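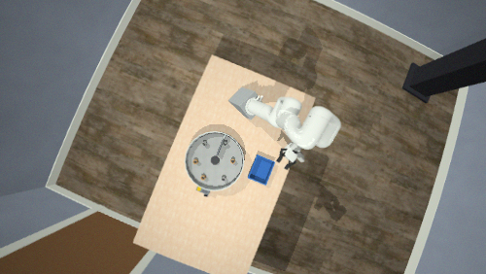

Notes from the Bendorwood open day (Session 10)

I promised the people who couldn't get a seat on the bus that I'd write this up, so these are my notes, cleaned up a little. They're in the order things happened and not in order of importance, sorry!

We started in the upstairs room with Rekha Dhillon, who ran the simulator on the big screen. Her demo is a sorting cell: one arm bolted to a table, a round tray with six fittings set in a ring, and a blue bin next to it. The job is to get fittings from the tray to the bin. It sounds dull, and then you watch the arm try it and you can't look away.

Write down the word "approach," because it's on the worksheet. The approach is the path the gripper takes just before it closes on a part. Rekha changed the approach angle by 13 degrees and ran the same program again — the fingers clipped the rim of the tray and the whole thing stopped. She did this on purpose (I think she enjoys it).

Then Roman Sobczak took over and talked about why they rehearse in simulation at all. His team ran 79 trial picks before lunch and 68 of them ended with the part in the bin. He wanted us to look at the other ones. Most were bad grasps, where the fingers closed too high on the fitting and it slipped out on the way over. I'd love for you all to work out the success rate yourselves and bring it next time, to one decimal place.

Somebody asked if the shadows matter. They do if the program finds parts with a camera! A shadow beside a dark fitting can look like more fitting. Roman moves the virtual lights between runs for that reason, and we'll come back to it when we do thresholding.

Reading for next time: the Furtună handout, first half only. Worksheet questions on reach and approach are due at the start of class.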